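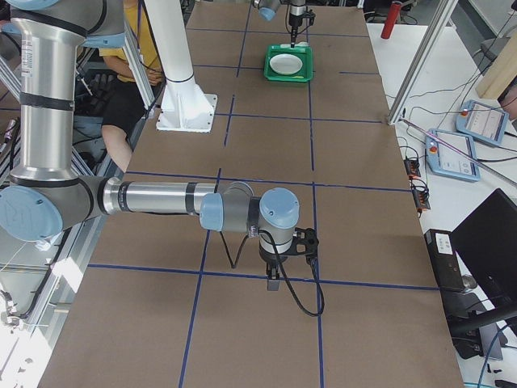 Keeping the Veditwood Mill Records Readable

Sherif Bennani has spent 13 years reading other people's handwriting. He looks after the paper records of the old Veditwood sawmill, which opened in 1892 and kept its books by hand until it closed. The records now sit in a storage room in Joletitz, in gray boxes stacked to the ceiling.

I asked him what is in them. "Wages, mostly," he said. "Who worked, how many hours, what they were docked for. A man lost half a day's pay for a broken saw handle. His son is in the next book doing the same job."

Bennani did not train as an archivist. He taught history at a high school in Virkbridge and started coming in during the summer to look up a family name for a student. He never found the name, but he kept coming.

The collection holds 1114 ledgers. Over half have been indexed by surname. The rest wait on Bennani and his colleague Nithin Sundaram, who joined last November and handles the repairs.

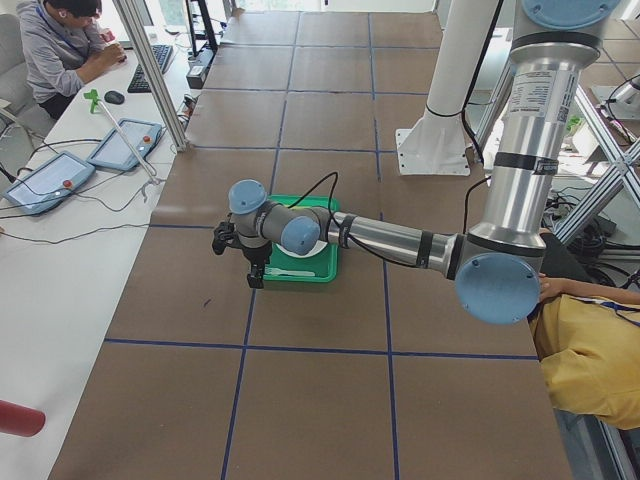 Blue tape on the brown-covered worktable.

Sundaram said the worst damage comes from earlier attempts to help. "Somebody went through the 1920s books with sticky tape. The tape turns yellow and the glue goes into the paper. I can get the tape off, but the stain stays." He uses thin tissue and wheat paste and works on one page at a time. A bad page can take him a whole morning.

The two men disagree about scanning. Sundaram would like to see every ledger online. Bennani wants the index finished first. "A picture of a page you can't search is no good to a person looking for their grandfather," he said. Sundaram said people would be glad to help read the pages if they could see them.

They get letters every week, many from families who moved away when the mill closed. One woman, a Mrs. Tahiri, sent a pay envelope that matched an entry in the books down to the cent. Bennani keeps a copy of it in his desk.

He plans to start on the timber sales books next. "Those have better handwriting," he said. "The clerk there took his time."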